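2/18/24 Stiten sim kit, trial day 4

Sunday, short entry. Trial license runs out in March so want this written up before Apinya has to talk to the Brerkodon sales guy again.

Install OK on the second box. First one choked on the driver, Jhun has the log. Price still 300 a seat, they won't budge under 30 seats, which we are never going to need. Hawi says ask for the school rate for Plilville. Ask.

Shelf task. Loaded the open frame shelf from their parts library, dropped it on the table, arm on its stock base. Shelf import is clean, no flipped faces this time. Collision mesh is another story, they wrap the whole frame in one box so the planner thinks the open top is solid. Had to swap in bar by bar shapes by hand. Took most of the mornning. Their manual has one paragraph on this and it's wrong.

After that, side approach to the top rail plans fine. From above still fails, elbow limit I think, not the shelf. Try moving the base forward before blaming the solver.

Left the batch going over lunch, 3,541 plans logged, file is in the shared folder under feyisa_shelf. Have not looked at the failures yet. Tolera wants them split by approach angle.

Likes: quick to reset, scene files are plain text, shadows good enough for our vision tests.
Dont like: the collision thing, no undo in the pose editor (!!), help desk closed weekends.

Ayana to rerun w/ base moved. Me: email re school rate.

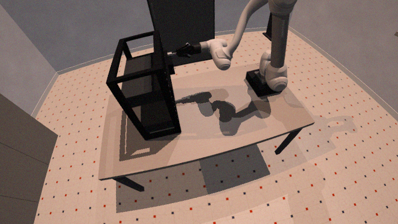

Side approach, gripper at the upper corner of the shelf frame. Stiten render.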